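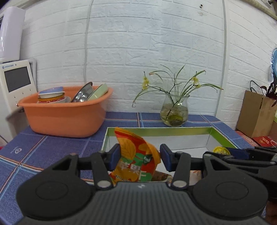 Chapter 6
Snacks, Boxes and the Claims Made for Them

Most books on running a home will tell you that a snack box cures a messy counter. You buy a box, you put the snacks in it, and the household stops rummaging. I have read this in the Ladden home guide, in the Osness catalogue and on the back of a Tevel storage tub, and none of them offers a scrap of evidence. This chapter takes the claim seriously enough to test it.

Start with what a box can do. It gives small wrapped things an edge to stop at. A bag of dried fruit has no flat side worth mentioning, and once it has been opened and twisted shut it will not stack on anything. Put five such packets on a bare counter and they spread. Put them in an open box and they stay within reach of one another. That much I accept.

The trouble starts with the larger promises. The Hosoda survey, which students will meet again in Chapter 9, asked 1,341 households where they kept their snacks. Of these, 542 used an open box or basket, and 271 of that group said they still bought packets they already had at home. Half, then. The survey's authors call this encouraging. I would want to know how the other households did before using the word, and the report leaves that out.

A second promise is that a box saves time. Perhaps it does when you are looking for a biscuit. Somebody still has to fill it, and somebody has to go through it in June and find what went stale in March. The guides leave those minutes out of their sums.

Then there is the matter of neighbours. A snack box hardly ever has a counter to itself. It shares with jars, pouches, a basket of other things, flowers, a plant, and cardboard that has yet to be taken out. Tidying one container tells you very little about the surface it stands on, and you should be wary of any author who shows you only the container. 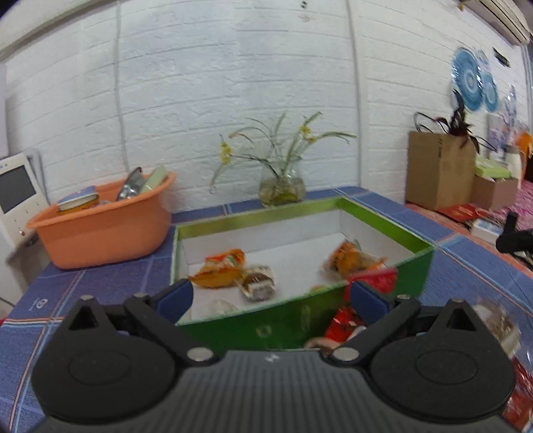
Parveen Majumder objects that this asks too much of a box. Her view is that a family will put up with a crowded counter so long as the children can find their own food, and that tidiness was never what the box was for. She would judge it by how often she is called into the kitchen.

It is a fair objection, and it changes the question. Before going on to section 6.1, write down what you would expect a snack box to change in your own kitchen, and how you would know if it hadn't. Keep the note. You will need it for the 2 exercises at the end of the chapter.

6.1 Open boxes and lidded boxes

An open box shows its contents and lets in dust. A lidded box does neither, provided the lid goes back on, and we begin with how often it does.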